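Coffee with Saodah Sitompul, who writes in the laundromat

I finally got to sit down with Saodah Sitompul! If you've been reading this blog since March you know I would not shut up about her novel Halim, and when her friend Adi Sutanto offered to introduce us I said yes before he got to the end of the sentence.

We met at a bakery near her apartment. She was early, I was late (parking, don't ask), and she'd already bought me a cinnamon roll, so I liked her right away.

I asked how long the book took. "Two years for the first half and then 90 days for the rest," she said. "I don't recommend it. My sister had to remind me to eat." The first half was mostly written at a laundromat, on the backs of flyers, because the dryers drown out everything else. She still goes there, even though she has a washer at home now.

Halim is about a ferry cook who inherits a house from a man he's never heard of, and I wanted to know if she'd always had that ending. (No spoilers!) She laughed at me. "I had some 20 endings. In one of them he sells the house in the first chapter, and then I had no book."

Her editor, Ravindran Ramasamy, talked her into keeping the grandmother's letters, which were my favorite part, so thank you, Ravindran. She fought him over it for weeks. "He was right and I sent him a fruit basket. I was still mad when I ordered it."

We got onto routines after that. She writes from five until the bus starts running, then does housework, and she says the housework is where she fixes the dialogue. "I say both sides out loud. If I stop sweeping to listen, it's a good line."
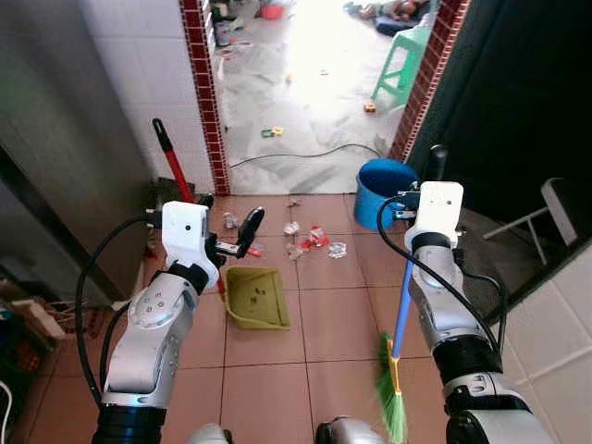 What she's reading

Mostly poetry, a little at a time. She'd just finished a collection by Hakim Ginting and had the copy in her bag, with so many sticky notes in it that it wouldn't close. She read me one about a goat on a roof and I got a little teary over my cinnamon roll.

What's next

A second novel, working title Tosier, and that's about all I could get out of her. It has a lighthouse in it. "Maybe two," she said, and then changed the subject to my earrings.

She'll be reading at the Planent bookstore next month at 7 p.m., and I'm bringing my beat-up copy for her to sign. Come say hi if you see me there, I'll be near the cookies.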